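Support > Furniture > Tables > Ticket 3394

Status: open
Opened by: Constanza Carrasco
Item: Bidomden table, matte top

Marks on the tabletop again. Same ones as January, came back after cleaning.

Tried so far:
– warm water, soft cloth. no change
– dish soap, 6 min, wiped off. Better for a day
– Flurnirden cleaner from the Given store. left it streaky, had to redo teh whole top

Not using the scraper, finish is too soft for it. Mug rack stays on the table for now, two white mugs on it, no room on the counter.

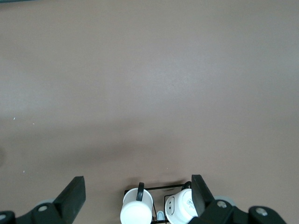

Bellamy says wax residue, try mineral spirits on a corner first. Will do tonite – need a yes from you that it wont void the warranty. Old ticket was 2544, pls merge.

Contact us | Back to top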